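Two Arms and a Table of Crockery: An Afternoon at Plullier

Bruruseo's long-running arm programme opened its doors to trade visitors for one afternoon, and the part worth travelling for was a table of household goods.

August 2021

The Plullier building stands at the back of a business park, between a tile wholesaler and a firm that services lifts. It has been the home of Bruruseo's manipulation group since January, when the group gave up its share of a university workshop. Visitors signed in at a folding desk, were handed a sheet of safety rules and a visitor badge, and were taken through to the main hall in parties of 6.

The programme for the afternoon listed four items. The first three were talks: one on joint sealing, one on cable wear, and one on the pricing of spare parts, which was better attended than the other two. The fourth was the bench demonstration of Fikre, the two-armed system that Bruruseo intends to offer to research groups and, later, to firms that sort and pack mixed goods.

Fikre is a pair of arms with fingered hands, driven in this demonstration by an operator. The operator wears a headset and a pair of gloves, and sees the table from a viewpoint above and between the arms. Hand movements are passed to the robot after filtering, and everything the joints do is stored together with the view. The stored sessions are then used to train a controller that is meant to carry out the same tasks without the operator.

Junhao Tang, who leads the bench work, gave the introduction. He spent little time on the arms and a good deal on the objects. Early sessions used machined blocks, he said, and the controller became very good at machined blocks. It was then given a cup and closed its fingers in the air beside it. The group has since worked only with things bought in ordinary shops, and replaces them at intervals so that the controller does not come to depend on one particular item.
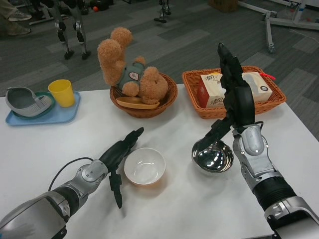
The choice of objects follows a simple scheme. Each session should include something hard and shiny, something soft, something that tapers and something that is partly hidden by its container. Polished steel is difficult for the vision software, as the highlights move whenever the arm does. Glazed white ware on a white table is difficult for the opposite reason, with little contrast at the rim. Soft toys are forgiving to grip and awkward to place, and the group has not settled on a way to score them.

Wicker baskets came up several times in the questions. A visitor from a packaging firm asked why they were used at all, given that no warehouse would have them. Tang replied that the weave catches fingertips, and that a hand which can come out of a wicker basket cleanly will have no trouble with a moulded crate. The visitor did not look persuaded, but wrote it down.

The group's record for the project stands at 1339 stored sessions. Of these, 107 have been set aside as a test set and are never shown to the controller in training. A session is discarded if the operator has to stop and start again, if a cable snags, or if an object leaves the table. Tang would not give a discard rate, saying that it differed so much between operators that a single figure would mislead.

Operators are trained for two weeks before their sessions are kept. Most of that time goes on learning to move slowly. People tend to reach as they would with their own hands, and the filter then smooths the motion into something that is neither what they did nor what they meant. The better operators pause before contact. Two of them took turns through the afternoon, changing over every 20 minutes, and both complained mildly about the weight of the headset.

The supervising software is called Jenex and was written in house. It handles the link between gloves and arms, applies the force limits and writes the session files. Its update rate for the bench system is 100 cycles a second, which one of the engineers described as adequate for crockery and too slow for anything involving a screw thread. A faster version is being tested on a separate rig that was not on show.

On cost, Bruruseo was guarded. The arms will be sold in pairs, with the hands priced separately, and finger replacement is expected to be the main running expense. Jenex will be licensed by the year. Delivery times depend on the supply of motor drivers, and the sales staff were plainly tired of being asked about them.

Several visitors asked to try the gloves. The answer was no, on insurance grounds, although a desktop version with a simulated pair of arms had been set up near the entrance and had a queue for most of the afternoon. The simulation uses the same filter settings as the bench, and the delay between hand and screen is easy to feel in the first minute.

A second open afternoon is planned once the faster rig is ready. Places will again be limited, and Bruruseo asks that visitors wear flat, closed shoes.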